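How Pulleys Help People Lift Heavy Things
A Plevard Learning Page for Young Readers
Sunday, January 26, 2025

A pulley is a wheel with a groove cut into its edge. A rope sits in the groove. When someone pulls one end of the rope, the wheel turns and the load on the other end moves. Pulleys are found at the tops of flagpoles, inside elevators, on sailboats and on cranes.

A pulley is called a simple machine. A simple machine changes the way a push or a pull works. It may change the direction of the pull, or it may let a person use a smaller pull to move a heavy load.

One wheel

Think of a bucket of sand on the ground. To lift it by hand, a person must bend down and pull up. Now think of a pulley fixed to a strong beam overhead, with a rope running over it and down to the bucket. The person can stand upright and pull down. The bucket goes up.

A wheel that stays in one place like this is a fixed pulley. It does not make the bucket any lighter. The person must still pull as hard as the bucket is heavy, and a little harder to overcome the rubbing in the wheel. Pulling down is often easier than pulling up, though, because a person's own weight can help.

Two wheels

A second wheel can be attached to the load itself. This wheel travels up and down with the load, and it is called a movable pulley. The load now hangs from 2 parts of the rope, and each part carries half of the weight.

Suppose the load and its wheel weigh 20 pounds together. With 2 parts of rope holding them up, a pull of 10 pounds is enough to balance them. If 3 parts of rope held the same load, the pull would be smaller still.

There is a price to pay. To raise the load one foot, the person must pull two feet of rope. The work is spread over a longer distance. Engineers call this trade mechanical advantage.

Words to know

Load: the thing being lifted.
Sheave: the grooved wheel inside a pulley. It is said like "shiv."
Block: the case that holds one or more sheaves.
Hoist: a machine that raises and lowers a load.
Friction: the rubbing that makes things harder to move.

Bigger lifting machines

In a factory, the rope is often replaced by a steel chain or a cable made of many wires twisted together. An electric motor may do the pulling. The Driltex workshop hoist in Itudura can raise 788 pounds, and that number is painted on its side in large figures. It is called the rated load. Workers must never lift more than the rated load, even for a moment.

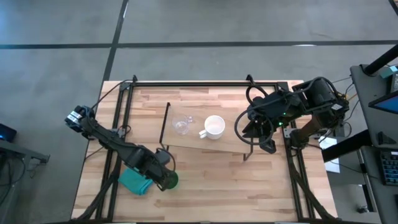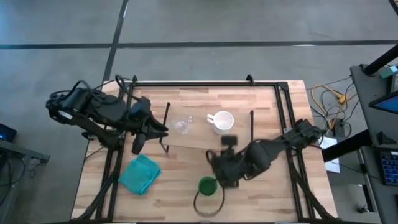
Before a hoist is used, a trained worker inspects the hook, the chain and the brake. A hook that has been bent open is taken out of service. A chain with a cracked or stretched link is taken out of service as well. The area under the load is kept clear, and no person may stand or walk there while the load is in the air.

Try it with an adult

You will need an empty thread spool, a pencil, a piece of string and a small paper cup with a few coins in it.

Slide the pencil through the spool. Ask an adult to hold both ends of the pencil firmly. Tie one end of the string to the cup and lay the string over the spool. Pull down gently on the free end and watch which way the cup travels.

Next, take the spool away and lay the string over the bare pencil. Pull again. Does the string slide as easily as before? Write down what you felt each time.

Never use a homemade pulley to lift a person or a pet. Keep string away from your neck, and put it away when you have finished.

The next page in this series, "Pan and the Long Lever," will be available in August.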